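December, afternoon

Worked at the big white table with chargers and cables. The purpose is to bring some order before the Murnari people come and need every outlet. Roy Lockwood asked me to write down how we sort, so the next person does not begin from zero again.

What we decided:

- Chargers without a cable go to the left side of the table, cables to the right.
- Each cable is coiled before it goes into a box. Loops of the size of a hand, no knots, no tape.
- The loose end stays outside the coil, so one can see which connector it has without opening it.
- A charger is not put in the box together with a cable, even if they belong together. The prongs scratch the connectors.
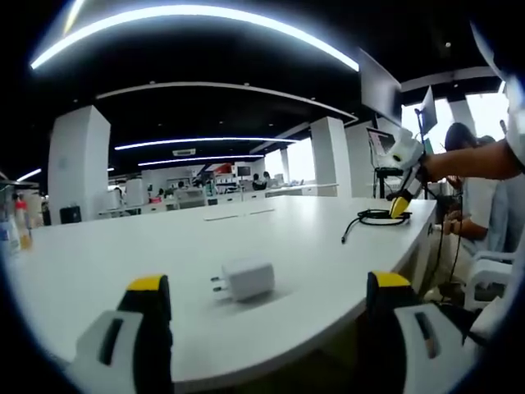 *Page last changed: December, 16:40, E. Serra*

The small cube chargers are the difficult ones. They are white, the table is white, and they are easily forgotten when we clean up. Last month two of them traveled to Zikstead inside a bag of screws. For now I would like that they stay in the open until the end of the session and go to the drawer together, the last thing before we leave.

About the coils: I tried over-under winding and also the simple round winding. Over-under is better for the long cables, they open without twisting. For the short ones I see no difference, and it takes me more time. Roy thinks we should use one method for all of them, and then there is no discussion. I don't agree yet, but I will follow it until the January cleaning.

The label printer gives only 13 mm tape now. It is too wide for thin cables, the label makes a stiff flag and catches on the other cables in the box. I wrote to Barbosa for the narrow tape, no answer until now. Please do not print more of the wide ones for cables. For boxes they are fine.

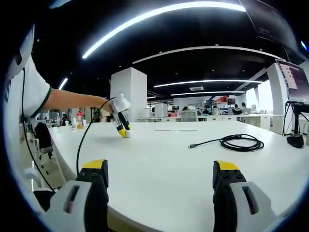
If a coil does not keep its form on the table, it was wound too tight. Open it completely, let it lie for a minute and start again from the connector end. I begin with the connector in the left hand and leave a short straight piece before the first loop, so there is no bend directly at the metal. We lost a few cables in exactly this place, where the jacket opens.

Storage: box 50 is for short black cables, box 115 for the long ones. The numbers come from the old Stavton list and have no meaning anymore, but they are already on the shelf and I do not want to change them this month. Box 263 is still locked – Roy has the key, I believe.

Still open:

- [ ] ask Barbosa again for the narrow tape
- [ ] key for box 263
- [ ] look for the two chargers in Zikstead
- [ ] a dark mat for the small white parts, size to be discussed with Roy

Ettore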